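Home | Archive | Threads | Search | Log in

Grondham Supper Club list
Jun 16, 2026
Posted by: list member, Trelden side

Re: Noodle night, and what do we eat it with?

> We've got the hall at Stistel booked for July and I'm happy to do the
> broth again, but can we please settle the cutlery? Last time half the
> room had forks and the other half were sharing. Also does anyone have
> a good way of keeping the noodles from going to glue before they're
> served? I'm expecting around 80 of us.

Right, I've got opinions on both of these so get yourself a cup of tea!

Noodles first. Cook them well ahead, a minute under what the packet says, then rinse them under the cold tap until they feel properly slippery and toss them in a spoonful of oil. I did 24 portions like this for my sister's birthday and they sat in the fridge all afternoon quite happily. When people queue up, dunk each portion in boiling water (a sieve with a long handle is perfect), tip it in the bowl and ladle the broth over. Don't, whatever you do, put the noodles in the broth pot. I did that once and we ended up with something you could have hung wallpaper with.

As for cutlery, I'm firmly for chopsticks, with a few forks on the side for anyone who wants one. I know some of you find them a faff, but plain wooden ones grip a noodle so much better than the shiny plastic sort, and they go through an ordinary sinkful of hot water with everything else. Stand them up to dry overnight and don't shut them away in a drawer damp, they go musty ever so quickly.

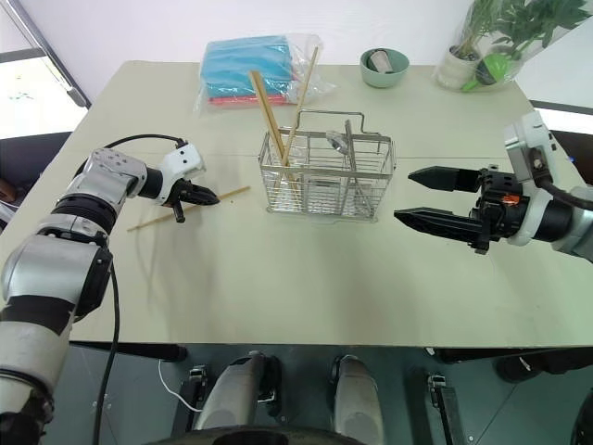 Wooden chopstick and a wire utensil basket with a folding handle.

I'd put a basket of that kind at the end of each table and let people help themselves, much less bother than laying every place. The shop on Saavedra Road had wire ones when I last went in, though I didn't look at the price and I was mostly there for sesame oil.

Spoons are the bigger worry if you ask me. The hall's are those tiny flat dessert ones and you'd be there till midnight with a bowl of broth. I can bring 3 ladles and my big pan, but deep spoons I haven't got, so could people bring their own from home with a bit of coloured wool round the handle?

One more thing, are we doing a veggie broth as well? I've a lovely mushroom one, dried shiitake soaked overnight with a strip of kelp, and it freezes well, so I could make it the weekend before. Let me know how much and I'll clear a shelf in the freezer.

Previous in thread | Next in thread | Reply to list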